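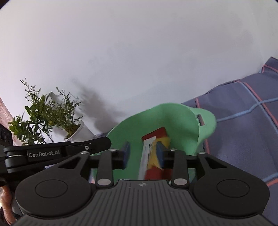 Vat two is still sulking. I fed it a spoonful of fructose after breakfast, gave it one slow stir and put the lid back on, and by lunch the liquid under the skin was green when I want it amber. The small vat is lovely though! Coppery film, good thick bloom in the middle, smells faintly of wet hay. I'd dye in that one all week if it held more than a pair of socks.

Swatches so far are cotton lawn, the old linen sheet and Ha-rang's wool offcuts (the wool is miles ahead, as ever). Nine dips on the linen gave me the blue I've been after since June, a proper dark one that still looks blue by the window and doesn't go to ink. The lawn took the same nine and came out streaky down one side – my fault, I let it float up and poke its nose out of the vat. Must wet things out overnight and stop pretending an hour will do.
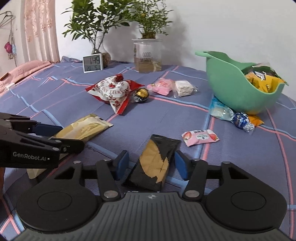
Does the cloth need rinsing between dips? Only a quick squeeze and a good airing until the green has all gone, then straight back in. Save the proper rinse for the very end.

Oľga Skála wants 700 g of yarn done for the Sindis order, all one shade. I've told her it's going in the big vat or not at all, so vat two had better cheer up. If I split it over two days in the small one I'll get two blues and she'll spot it from across the road.

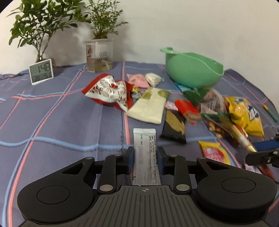 Mikuš, September 2018

Left vat two alone for 72 hours with the blanket round it and it has come right. Amber, clear, pH a bit lower than I like, so in went more lime, just a pinch. Test strip went in yellow-green and turned in the air within a minute, nice and even.

Skeins are tied in 19 loose bundles, figure-of-eight ties, cotton thread. Dalibor tied some of his too tight and I've redone them or we'd have white bands everywhere. Still to do: find the long stick, wash the buckets, ask Ha-rang whether the vinegar rinse made her wool scratchy or if it was like that already.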